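Sedia two-arm bench package: what we paid and what we'd budget next time

We bought the Sedia package for our teaching lab in August, after pricing it against a similar bundle from Ornideck. Our unit was 3,699 for the table, the controller and the setup visit, with the arms on a separate lease. Ornideck came in lower on paper but charged extra for every gripper swap.

The arms do small glassware work: beakers, lids, a rack, tongs. Speed is modest. We wanted steady handling and a table big enough to leave things out on, and we got both.
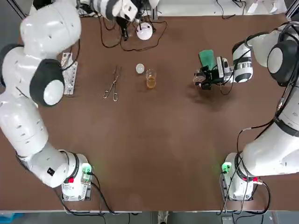
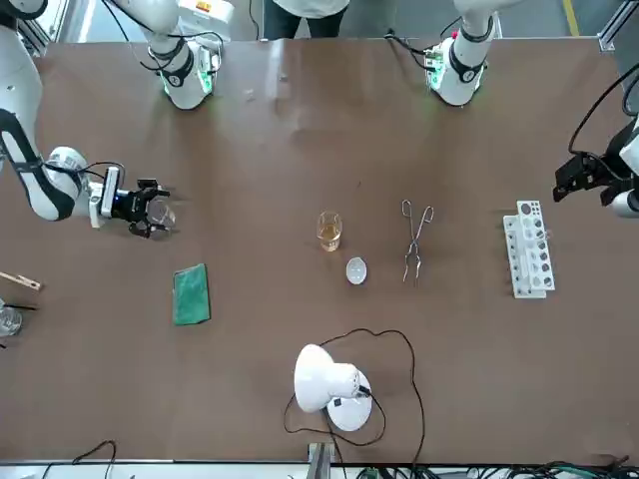
Glassware work on the brown table.

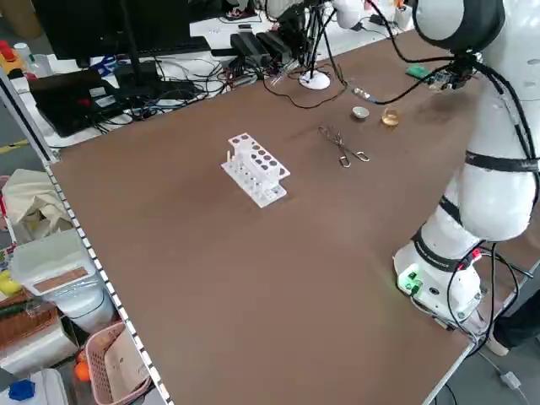
Extras are where the budget slipped. Spare gripper fingers and longer cables came to nearly 892, and neither was on the first quote. Get cable lengths in writing. We also went through 2 sets of finger pads before settling on the softer ones from Nastuvance.

The manual is thin on maintenance. Plan on a service contract from year two. Prendergast quoted us 360 for a yearly checkup, travel included, and we took it.

Four stars. I'd buy it again with a bigger line for parts.

Comments (3)

benchrat: Did the lease include the wrist cameras?

labmgr_tx: We paid more than that for cables alone. Good tip on getting it in writing.

okapi77: How long was the wait for the softer pads? Ours are still on back order.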